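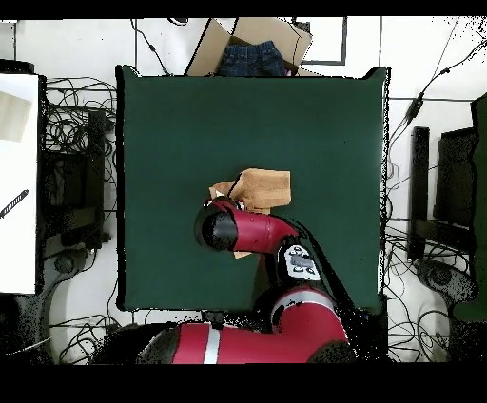 第七章 旁听记录的建立与归档

本章说明如何在 Trundstead 中为一起案件建立旁听记录，从登记庭次开始，到定稿归档为止。账户注册、密码找回和客户端安装见第二章。界面语言以简体中文为准，其他语言版本的菜单名称可能略有出入。

7.1 开始之前

请先确认以下各项：

您的账户已具有“记录员”或更高的角色。只有“读者”角色的账户能看到案件页面，但页面右上角不会出现“新建庭次”按钮。

案件已经登记。未登记的案件需由编辑先行建立，记录员不能自行建立案件。急需时可先使用“临时庭次”，见 7.8。

您已阅读受理法院的旁听规定。各法院对携带电子设备的要求不同，有的允许在旁听席使用笔记本电脑，有的只允许纸笔。Trundstead 不会代您判断某一法庭是否允许使用设备。

注意：未经法庭许可，不得在庭审中录音、录像或拍照。系统的附件功能支持音频文件，但这不表示您有权录制。由此产生的后果由使用者承担。

7.2 登记庭次

一起案件可以包含多个庭次。每次开庭，无论时间长短、是否当庭延期，都应单独登记为一个庭次。

1. 登录后点击左侧栏的“案件”，在搜索框中输入案件编号或当事人姓名。
2. 在搜索结果中点击案件名称，进入案件页面。
3. 点击右上角的“新建庭次”。
4. 填写开庭日期和公告的开庭时间。实际开始时间在下方单独填写，两者不要混用。
5. 在“法庭”一栏选择法院和审判庭。若列表中没有对应的审判庭，选择“其他”，并在备注中写明门牌上的名称。
6. 在“庭次性质”中选择：预备庭、实体审理、证人出庭、羁押审查、宣判，或其他。
7. 点击“保存”。系统生成庭次编号，格式为案件编号加短横线加顺序号，例如 693-2 表示编号 693 的案件的第二个庭次。

说明：庭次编号一经生成便不能修改，删除庭次后编号也不再使用。纸质笔记请在首页抄上这一编号，归档时按编号核对。

说明：如果开庭时被告知改期，仍应登记庭次，将“庭次状态”设为“未审理即延期”，并尽量写明宣布延期的人和理由。统计延期次数的报表完全依赖这一项，漏填会使报表偏低。

7.3 登记出庭人员

1. 在庭次页面点击“出庭人员”标签。
2. 点击“从上次庭次复制”，可带入前一庭次的名单。首个庭次没有此选项。
3. 逐一核对，把未到庭的人员状态改为“缺席”。不要直接删除，否则无法看出此人原本应当到庭。
4. 新增人员时点击“添加”，依次填写姓名、身份和发言语言。
5. 需要翻译的人员，在“翻译”一栏勾选“有”或“无”。到庭后才发现没有翻译的，选择“应有未到”。
6. 点击“保存名单”。

姓名按公告或起诉书的写法录入。外文姓名先录原文，再录译名，保留变音符号，例如 Canan Dönmez 不应写成 Canan Donmez。系统检索时会忽略变音符号，录入时不必为了方便检索而省略。

注意：未成年人、受害人及申请保护的证人一律使用代号。勾选“受保护”后，姓名栏会自动替换为代号，原名不会写入数据库。请勿在备注、文件名或附件正文中再次写出原名。系统不检查附件内容。

7.4 录入庭审过程

庭审过程以“条目”为单位录入。一个条目对应一段发言、一项动议、一项裁定，或一件程序上的事，例如休庭。

1. 点击“过程”标签，再点击“新建条目”。
2. 选择条目类型。
3. 填写时间。在庭内实时录入时可点击“当前时间”，事后补录时请手工填写，不能确定的留空。
4. 在“发言人”一栏从出庭人员名单中选择。名单中没有的人员，需先返回 7.3 添加。
5. 在“内容”一栏录入正文。
6. 选择“记录方式”：逐字、概述或转述。
7. 按 Ctrl 加回车保存并打开下一条。

“逐字”仅用于记录员听清并当场写下的原话，且正文必须加引号。凭记忆整理的内容，即使很有把握，也选“概述”。由同席旁听者事后告知的内容选“转述”，并在备注中写明告知人。

没有听清的地方用“[听不清]”标出，不要猜测补全。系统会统计每个庭次中这一标记的数量，供复核人参考，不影响记录员的评定。

说明：条目按时间排序。时间留空的条目排在它录入时所在的位置，可用左侧的把手拖动。拖动后请点击“保存顺序”，直接关闭页面会恢复原来的顺序。

7.5 证人证言及变更

证人出庭的条目有一组附加栏目，选择条目类型为“证言”后自动展开。

1. 在“宣誓”一栏填写证人是否宣誓或被告知作证义务。
2. 在“询问方”一栏选择控方、辩方、法庭或其他。询问方更换时应新建条目，不要在同一条目中连续录入。
3. 如果证人当庭表示先前的陈述有误，或陈述与先前笔录明显不同，勾选“与先前陈述不一致”。
4. 点击“关联先前陈述”，选择同一证人在早先庭次中的条目，或选择“侦查阶段笔录（未见原文）”。
5. 在“证人解释”一栏录入证人自己给出的理由。未作解释的，选择“未说明”。

注意：不要在本栏写入记录员的判断。“翻供”“作伪证”“受到压力”等词语只有在法庭上有人说出时才可以录入，并且必须注明由谁说出。记录员个人的观察写在“工作备注”中，该栏不对外公开。

填写示范：

类型：证言
发言人：证人 Taner Yaman
询问方：辩方
记录方式：概述
内容：证人称当晚没有进入办公楼，只在停车场等候。辩方律师宣读先前笔录中“我上了楼”一句。证人称笔录是用他不熟悉的语言宣读给他听的。
与先前陈述不一致：是
关联先前陈述：侦查阶段笔录（未见原文）
证人解释：宣读时没有翻译。

7.6 附件

可以上传手写笔记扫描件、公开的起诉书、裁定书和法庭公告。

1. 在庭次页面点击“附件”，再点击“上传”。
2. 选择文件。支持 PDF、TIFF、JPEG 和纯文本。
3. 填写来源。从法院网站下载的，注明下载途径。由律师提供的，注明姓名以及对方是否同意公开。
4. 选择公开级别：仅本组、仅编辑、公开。默认值为“仅本组”。
5. 点击“完成”。

扫描件文件名以庭次编号开头，后接页码。单个附件不得超过 19 MB，超过时请拆分后分别上传，不要为了缩小体积而把分辨率调到难以辨认。

手写笔记的原件不得在归档前销毁。归档以后如何保存，按所在小组的规定办理。

说明：上传 JPEG 文件时，系统会清除文件中的拍摄地点和设备信息。PDF 文件中的作者信息不会自动清除，如有顾虑，请在上传前自行处理。

7.7 复核与定稿

记录员提交后，庭次进入复核。复核人不能是该庭次的记录员本人。

1. 记录员点击“提交复核”。提交后条目变为只读。
2. 系统通知案件编辑，由编辑指定复核人。
3. 复核人逐条阅读，对照扫描件，在需要修改的条目上点击“提出疑问”。
4. 记录员收到疑问后，可以修改条目，也可以答复说明不修改的理由。
5. 所有疑问关闭后，复核人点击“通过”。
6. 编辑点击“定稿”，庭次归档。

复核应在提交后七天内完成。逾期未完成的，系统每天向编辑发送提醒，直到庭次通过或退回。周五下班后提交的庭次同样自提交当天起算。

两名记录员旁听同一庭次时，应各自录入，各自提交，不要事先对照笔记。复核人在“并排查看”中比较两份记录。出现分歧时，两种说法都予以保留，由编辑加注。以往有小组先合并再提交，结果无从知道哪一句是谁听到的，此类庭次现在一律退回。

定稿后发现错误，使用“更正”功能，不能撤回定稿。更正内容与原文同时显示，并注明更正人。

各案件组的编辑及受理范围如下：

Noelia Prieto：行政与选举案件
Ha-neul Kong：职务犯罪案件
Wanpen Sukprasert：新闻与言论案件、引渡案件

案件同时涉及多个范围的，以首次登记时的案件组为准。需要转组时，由原编辑在案件页面点击“移交”。

7.8 离线录入与临时庭次

法庭内没有网络，或法庭要求关闭无线功能时，可使用离线录入。

1. 开庭前在有网络的地方打开案件页面，点击“下载到本机”。
2. 确认页面顶部出现“离线可用”字样。
3. 在庭内照常录入。所有条目以加密形式保存在本机。
4. 恢复网络后重新登录，点击“同步”。
5. 同步结束后核对条目数量。页面左下角同时显示本机数量和服务器数量，两者应一致。

注意：同步完成前不要清除浏览器数据，不要更换账户登录，也不要卸载客户端。本机未同步的内容无法由技术人员恢复。

案件尚未登记时，可在首页点击“临时庭次”。临时庭次没有编号，只有本人和编辑可见。编辑建立案件后，在临时庭次页面点击“归入案件”，系统随即生成正式编号。附件和条目一并转入，不需要重新上传。

7.9 从旧系统导入

曾使用 Flurnetti 的小组可以导入旧记录。导入由编辑操作，记录员只需核对结果。

1. 在 Flurnetti 中选择“全部导出”，得到一个压缩文件。
2. 在 Trundstead 的“管理”菜单中点击“导入”，选择该文件，不要解压。
3. 等待检查报告。报告分为“可导入”和“需处理”两栏。
4. 逐项处理“需处理”一栏。常见原因是开庭日期缺失，或同一人员有多种姓名写法。
5. 点击“开始导入”。

Flurnetti 不区分逐字与概述，导入的条目一律标为“方式不明”。请不要批量改为“逐字”。确有手写笔记可以对照的，可逐条修改，并在备注中写明已对照原件。

Ustusow 和 Saraç 两个地区办公室的旧记录使用当地时间，且未注明夏令时。导入这两处的记录时，请在“时区”一栏手工选择地区，再用法院公告抽查几个庭次的开庭时间。

7.10 常见问题及处理

点击“新建庭次”后页面没有反应。
检查浏览器是否阻止弹出窗口。将本站加入允许名单后刷新页面。

找不到“证人解释”一栏。
该栏只在勾选“与先前陈述不一致”后出现。请确认条目类型为“证言”，不是“发言”。

提交复核时提示“名单未保存”。
返回“出庭人员”标签，点击“保存名单”，再重新提交。仅修改某人状态而未保存名单时也会出现此提示。

同步后服务器数量少于本机数量。
不要再次录入。点击“重新同步”。仍不一致时，点击“导出本机副本”，将文件发给本组编辑，并保持客户端不动，等候答复。

法庭宣布不公开审理，记录员被要求离席。
以“程序”类型新建条目，写明宣布的时间、宣布人和所引理由，然后将“庭次状态”改为“部分不公开”。离席后从他人处听到的庭内情况不得录入本庭次的过程，可写入“工作备注”。

受保护证人的姓名已被误写入备注。
立即将庭次设为“仅编辑”，并用电话通知本组编辑，不要在邮件或站内信中重复该姓名。编辑可以清除备注的历史版本，清除操作会留下不含原文的记录。

公告的开庭时间与实际相差较大。
两个时间均如实填写，不需要说明原因。法庭当庭解释过的，以“程序”条目录入。

报表的生成与导出见第八章。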